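Workshop notebook, Wednesday, started 8.40am with the first tea

Presenter training, week three of the Skorkel block. Writing this up as I go because last week I left it until the evening and could hardly read my own notes, and Yupin quite rightly asked what "E good but hands??" was supposed to mean. (It meant Ebise was good but kept her hands under the desk. She has since been told.)

Where we are. Four trainees, one pilot to finish, and the Drondura people want a running order by the end of the month. The programme is still called Amini on all the paperwork, though Bilal says the channel may rename it once the titles are drawn. I rather hope they leave it alone. It is short, children can say it, and it fits on a T-shirt.

Morning was links. I had everyone do the same handover four times: out of the pond-dipping film, into the competition, thirty seconds, no autocue. First go from the cards, second go with the cards face down, third go with me talking in their ear, fourth go with me talking in their ear and getting the count wrong on purpose. Charoen sailed through the first three and then stopped dead on the fourth and said "sorry, did you say ten or twelve?" straight down the lens. We all laughed, him included, and then he did it again and just carried on, which was lovely to watch. He used to read the early bulletins on local radio and you can hear it: beautiful breath control, never swallows the end of a sentence, but he drops his voice on the last word as though something sad has happened to the pond. Have asked him to listen back to take two and mark every place it falls.

Ketsara next. She came to us from making comedy sketches at home, so she is used to being able to chop out anything she doesn't like, and a straight thirty seconds frightens her more than she lets on. Take one ran to fifty. Take two ran to forty-four. By take four she was at thirty-two and it still had both jokes in it! I told her to keep the frog one and lose the one about wellies, but I have been thinking about it over lunch and I believe I had that the wrong way round. The wellies joke gets her into the competition, and the frog one only gets her out of the film. Must tell her.

Ebise did hers standing up, hands in view, and it was the best of the day. Small note only: she says "guys" at the start of every link. Once is friendly. By the fourth I was waiting for it.

Yupin is presenting as well as producing this time, which I was doubtful about, and I am happy to write down that I was wrong. She is calm, and the others settle when she is on. She does need a different stool, as the tall one makes her swing.

Competition wording. Yupin and I went through it line by line. The postal entries for the trial question came to 849 all told, far more than anyone planned for, and 725 of them had the age written in the right place, so the form is nearly right but the age box wants moving up next to the name. Children fill in a form from the top and wander off once they reach the drawing space, and I can't say I blame them. New draft with Bilal. He would also like the closing time said out loud twice, once in the link and once over the caption. Agreed.

Interview practice, 11.15. The exercise is the one I always use: one trainee plays a cabinet minister who has come in to be asked about school dinners, another has three questions and two minutes. Charoen as the minister was horribly convincing and talked for the whole two minutes about investment. Ketsara let him. Second time round she waited for him to breathe and said "but do you like custard?" and got an answer out of him. I want that instinct kept. We talked afterwards about how a question from a nine-year-old is usually shorter and harder than one of ours, and Ebise had the good idea of taking the real ones off the postcards instead of writing them ourselves. Doing that from next session.

Sound. The Arkov radio mics rustled again on Ebise's cardigan. Moved the clip to the collar and it was better, though I could still hear it on headphones when she turned to her left. Bilal will bring tape. Channel two also had a faint hum before lunch that went when we swapped the lead, so I have tied a knot in the bad lead and put it on the shelf. Please don't anybody untie it.

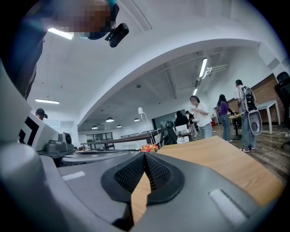 Does a trainee need to learn the whole link by heart before the pilot?
Learn the first line and the last line, and know the facts in between well enough to say them in any order.

Ketsara asked me that as we were packing up and I thought I had better put the answer where everyone can find it. I have seen people learn thirty seconds word for word and then lose the lot when a floor manager sneezes.

Audience for the pilot. The hall takes up to 300 but we are only inviting 200, all from the two primary schools, and I would like the front rows kept for the smaller ones. Bilal to ask the schools about coats and packed lunches. Charoen has offered to do the warm-up. I have said yes on condition that he rehearses it with us first, as I remember his story about the goose and it is eleven minutes long.

For next time:

Ketsara to put the wellies joke back and try it without the frog.
Ebise, one "guys" per programme.
Charoen to bring his marked-up take two.
Yupin, shorter stool from the green room, if it hasn't walked.
Me: ring Drondura about the title music, which is still four seconds too long for the opening, and ask whether the presenters' names go up in the first programme or wait for the second. Yupin thinks first. I think first too, but I said second in the meeting, so I shall have to own up.

Finished 4.50. Biscuits very low.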